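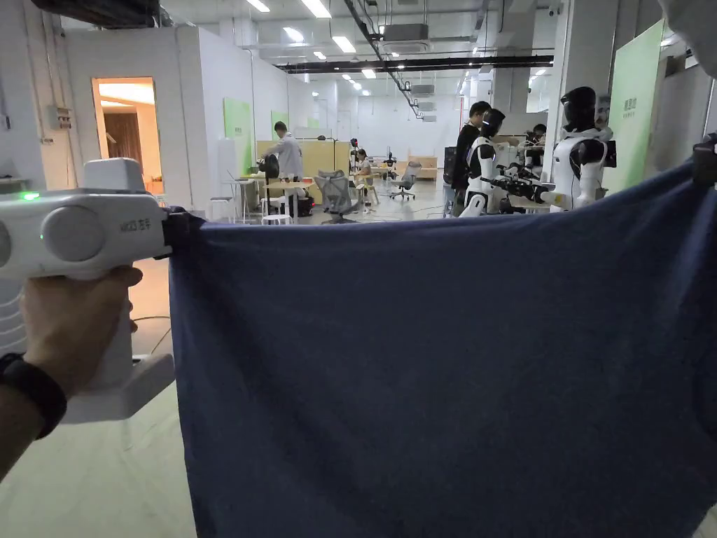 Sirnmont issues safety notice on hand-held grippers used for cloth handling

Plestia, June 21, 2023. Sirnmont has issued a safety notice covering the Mägi hand-held gripper following a jaw release fault at its Plestia laboratory. The fault occurred during a cloth-stretching task, in which fabric is held under tension by its corners. No injury was reported and no other equipment was damaged.

The jaw opened without a command from the trigger while the cloth was at full tension. The free corner recoiled towards the operator. The status indicator continued to show green throughout, and the recorded log contains no error code for the event. The operator stopped the session and the unit was withdrawn for inspection.

Inspection found wear on the pawl that holds the jaw closed. With the pawl worn, a steady sideways load can lift it clear of its seat. The status indicator reports power and data connection only and does not sense the position of the pawl. It should not be read as confirmation that the jaw is locked.

The unit had completed more than 2,000 closing cycles. A further 125 units of the same build are in service at Plestia and at the Donach site. Bench tests reproduced the release on 2 of the units examined to date, both with a similar cycle count. Units used only for picking and placing small items have not shown the fault.
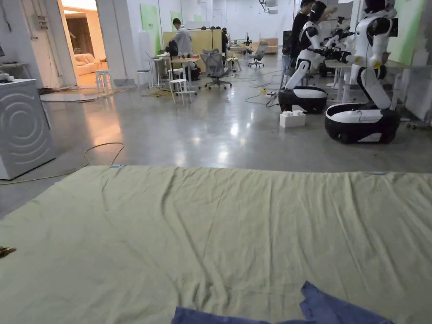

Folding and laying-out work on floor sheets may continue, as the load on the jaw in these tasks is low. Tasks that hold towels, blankets or similar items taut between two grippers are suspended on affected units until the pawl has been replaced.

Operators are asked to take the following steps:

Check the serial plate. Affected units carry build code 6.

Close the jaw on a test strip and pull sideways by hand before each session. Withdraw the unit if the jaw moves.

Keep the face out of line with any cloth under tension.

Report any uncommanded opening, including those where the item was not dropped.

A replacement pawl in hardened steel is in production and will be fitted free of charge. Fitting begins at Plestia and is due to be completed at both sites in September. A firmware change will add a separate warning for jaw position. Recordings made with affected units remain valid, although sessions containing an unexplained jaw opening should be marked for review.

Notes to editors

Sirnmont develops and tests equipment for household handling tasks. The Mägi gripper is built at Donach. Copies of the safety notice and the inspection report are available from the Sirnmont press office.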